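Clirnavstead: simulated wrist-view grasps with randomized backgrounds

Data card, last touched 2021-05-20

What you are downloading

3000 simulated grasp attempts, seen from the wrist of the robot, with the actions and a success flag for every attempt. We made the set to answer one narrow question: if a grasping policy is trained in front of ugly walls, does it stop caring about walls? The short answer is "mostly, and then it starts caring about something else." The long answer is under Results.

The set has two halves. Odmont is the plain half, where every surface is a single flat color. Flalstead is the busy half, where surfaces may also get a texture from a pool of 40, chosen at random and with no taste at all. Brick, tile, gravel, several kinds of wood grain, and one carpet we have all agreed not to discuss. Flalstead textures are drawn per surface, so a loud one can sit right next to a blank one. We thought about forbidding that. Then we noticed that the policy did its worst work on exactly those episodes, so now it is a feature.

Each episode starts with the fingers open and the target somewhere in reach. "In reach" and "in view" are separate promises, and we only make the first one. The wrist camera is fixed to the hand, and at some poses it will show you a great deal of wall and very little of whatever you came for.
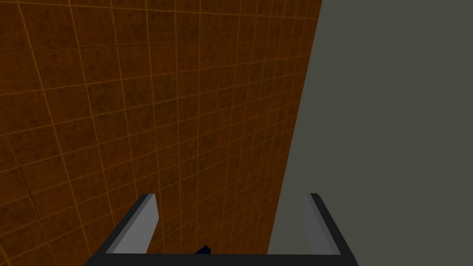

We kept episodes like these in the training split. An early version filtered out every frame where the target covered too few pixels, and the resulting policy was excellent so long as it could already see what it was doing. Put back the awkward frames and it learns to move the hand a little and look again. It also learns to dither, and 255 episodes end in a timeout with the gripper having touched nothing. Those are labeled "timeout" and counted as failures. Please leave them in if you want your numbers to be comparable with ours.

Splits

Train and validation are drawn from both halves. The test split has 1005 episodes and uses textures held out from training. Shapes and target colors are shared across all splits, so this is a test of backgrounds only. If you report it as a test of new objects, we will find out eventually and be sad.

Results

We trained the same network, Haque, on each half and on the two together. Haque is small and a bit dull, on purpose.

Trained on Odmont only, it does well on flat surfaces and falls apart on anything with lines in it. It has a particular weakness for tile grout, which it seems to take for the edge of an object, and will close on a seam with great confidence.

Trained on Flalstead only, it handles new textures much better and loses a little on flat ones. The gap closes with longer training.

Trained on both, it is the best of the three on the test split. The remaining failures bunch up where two surfaces meet at a sharp line. More textures did not fix this. Random lighting might, but lighting in this release is flat and even throughout, and we have not tried.

Known problems

Texture scale is not tied to real-world size. Some tiles would suit a bathroom and some would suit a parking garage.

Success means "object still between the fingers after the lift." A few grasps pass by pinning the object against a finger at an angle no engineer would sign for.

No real robot was used. We make no claim about transfer and would rather you didn't make one for us.

File layout

One folder per episode: frames, actions, gripper width, and a small text file with the seed, texture names and outcome. The December release stored gripper width in the wrong units. If your fingers open wider than your robot, you have the old one.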